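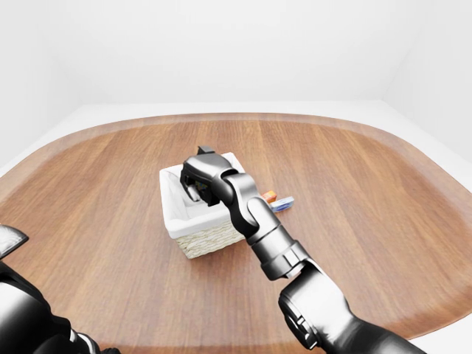
Basket, table, bus thread. Go

OK so the 154. People keep asking me what's going on with it and I keep typing the same thing in different places so I'm putting it all here

Kirnix took over the route in June. Same buses, new stickers. Fine. Nobody cares about stickers

What changed is the timetable. Used to be you could get from Edo Street up to the clinic and back in a morning. Now the gap after the school run is so long you might as well pack lunch

They call it a "refreshed midday pattern." Sure

Old midday: bus every 59 minutes, which was a weird number but we all learned it. New midday: one bus, then nothing, then a bus that stops short at the Honorato parking lot and turns around

The turnaround is the part that gets me. Half the riders on that bus are going PAST Honorato. They're going to the clinic or the library or the apartments behind the library. You can't just tip them out by the shopping carts

It's uphill from there too. No sidewalk on the left side, and on the right side it quits at the car wash and starts again after

Rode it myself last week to see. Driver was very nice, clearly had explained it all day long. Two ladies got off with grocery bags and just stood looking at the sign. Sign still has the old times on it btw

I stood there too. Did not have a plan. Walked it in the end, got to the library sweaty and cross

Also the app. The app shows the bus going all the way. It draws the little line right up to the clinic door. So if you plan your trip on the app like they tell you to, you end up in a parking lot

I reported that. Got an automatic email thanking me for my interest in advertising on Kirnix vehicles

Anyway quick break, kettle

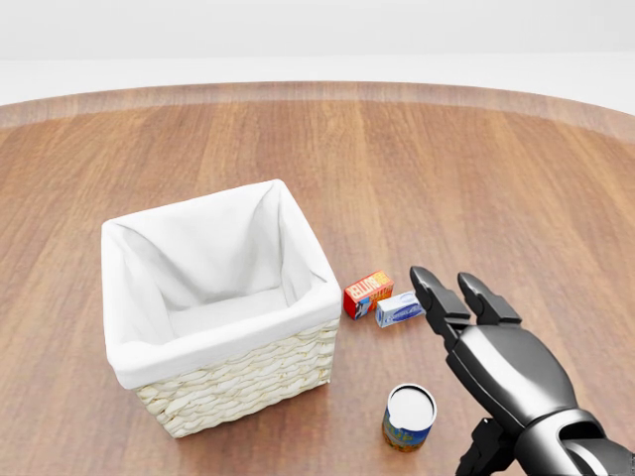

A reply just now from someone on the hill: the early bus is better than it used to be and you should say so, I get to work on time now for the first time in years.

OK yes fair. I don't ride that early so I missed it. The early one does run closer to time and it waits for the train now. That's good and I hope they keep it

Doesn't fix midday though. Early riders and midday riders are pretty much different people. Midday is appointments, shopping, little kids, anybody who doesn't drive. If you're 80-something with a checkup you don't get to pick the early bus

(sorry that number is made up, I mean old)

Somebody else asked about fares. Single is 3 dollars, unchanged. Transfers used to be free if you kept your slip, now they're only free if you tapped in with the card, and the card you can only buy at the station. Which you get to on the bus. That you pay for in coins

Library had a stack of the cards for a bit, they went the same day. I asked when more are comign and the desk said they'd love to know

What I'd actually want, not a big list. Run the midday bus all the way up. Change the sign. Fix the app line. Sell the cards at Honorato if that's where you're going to leave us standing anyway

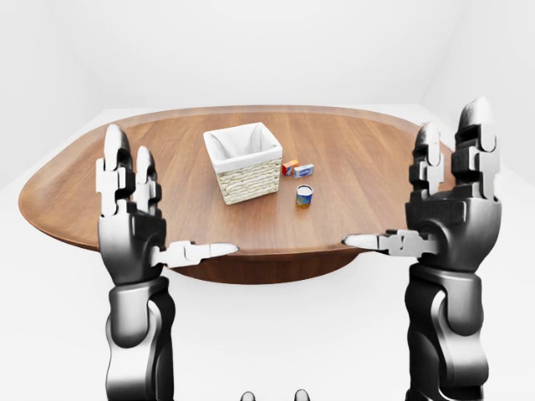

Droltisdale, 25 August 2019

Back. Adding this bit because there's a meeting and I forgot to put it in, which was sort of the whole reason for the thread

Public comment on the route is at the library, upstairs room, 9 in the morning. Yes on a day the midday bus matters. Early bus gets you there fine, getting home is your problem

If you can't come you can write in. Paper form at the library desk or the front counter of the town office. There's an online form but it timed out on me and ate everthing I wrote, so type it somewhere else first and paste

Say which stop you use and what time. Last round most people wrote "bring it back" and the answer was that there was no detail to work with

If you've got a photo of the old sign still up, attach it. Mine came out all glare

Elevator's working again I'm told. Will check before and post if not

Muting this for a while, have to go start dinner. Will read replies tonight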